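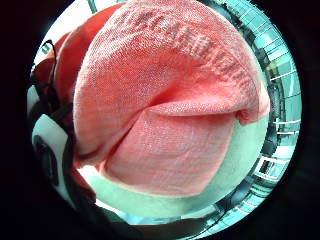
Salmon-pink knit folded on a pale green surface, a band of raised lettering following the curve of the fold.

The Second Life of the Company Knit

Lettering worked directly into knitted cloth has always presented a difficulty to those who must care for it. A printed name may fade and an embroidered one may be unpicked, but a name that has been knitted in belongs to the fabric itself. It stretches when the garment stretches, and it bends wherever the garment is folded. For the textile programme at the Bélanger Centre in Gamport, which received 43 lettered knits in June, the question of how to fold them has occupied a good part of the season.

The programme is directed by Nathalie Ouellet, who came to Gamport after a long career in the finishing rooms of the Ganora mill. Her view is that domestic folding and archival folding have more in common than either side likes to admit.

"People learn to fold from whoever did the laundry at home," Ms. Ouellet observes. "They fold for the shelf. They want a square. A fine knit does not care to be a square, and if you press it into one you will find the line still there in the spring."

The method taught at the Centre favours the soft turn over the sharp crease. The garment is laid face down on a clean, plain surface, the sides are brought in, and the body is rolled over on itself so that the upper layer forms a loose curve. Any lettering is kept on the outside of that curve and away from the turn. A raised motif trapped inside a fold will mark the layer facing it, particularly in dense fabrics of a single colour, where the eye has nothing else to rest upon.

Pinks receive special attention. The salmon and coral shades popular with regional manufacturers were seldom dyed to one standard, and two panels of the same garment may look quite different once one is turned back over the other. Audrey-Anne Gosselin, the Centre's cataloguer, records colour in daylight and again under the workroom lamps, and enters both readings on the card.

"I used to write 'pink' and move on," she recalls. "Then we had five cards in a row that said 'pink,' and no way of telling which was which without opening the boxes."

The programme has also revised its position on tissue. Earlier guidance called for a full sheet between every layer. Present practice is to pad the main turn with a single rolled length and to leave the remainder alone, except where a garment is heavy enough to flatten under its own weight. Boxes are opened and the contents refolded along a different line every two years.

Members of the public may apply the same principles at home. A drawer is preferable to a hanger, and a shallow drawer to a deep one. Small points of fabric that gather at the end of a fold should be eased out with the flat of the hand before the garment is put away.

Selected pieces will be shown in the Wusesura Room from September 2, 2000. Admission is free. A printed folding guide, in an edition of 200, will be available at the front desk.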